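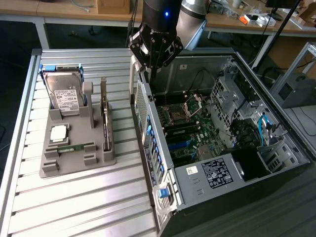
Gripper swap, round two

January
by Anouk Brouwer

Quick one, it's late. Same job for both grippers – take the parts off the gray printed holder, get them into the open tower. CPU, RAM stick, hard drive. Multi-finger hand first because I'd already paid for the Vodholm mount and wanted to feel good about it.

I do not feel good about it. Fine on the drive. On the CPU it wanders, and I spent 107 minutes on finger offsets before supper. Lots of joints, lots of ways to be a hair off.

So, two fingers.
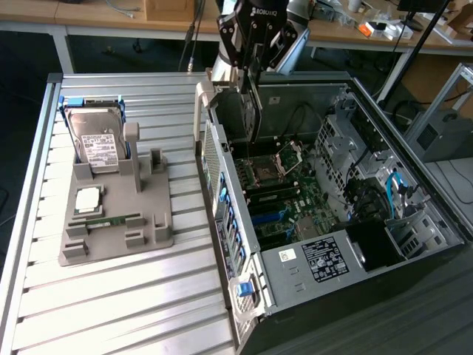 Robotiq over the board, socket open.

Much less to tune. One width, one force, go. Long finger plates are a pain near the RAM slots tho – have to come in steep or you clip somthing. Ran 200 dry approaches on the old Testov controller, no part in the fingers, and it only faulted twice. Both my waypoints.

Also compared views. Fixed camera is good for the holder, bad for anything deep in the case. Wrist camera is the opposite: you get the slots and capacitors nice and close, but the fingers eat the bottom of the view. 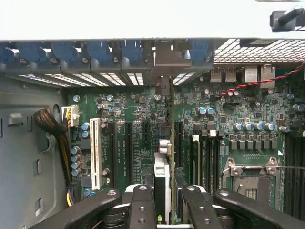 Ostrowski wrote back that I should quit hopping between cameras and just calibrate both to the same board corner, then let the wrist one take over for the last bit. Probably right. Trying it tomorow if the new cable shows up from Grollville.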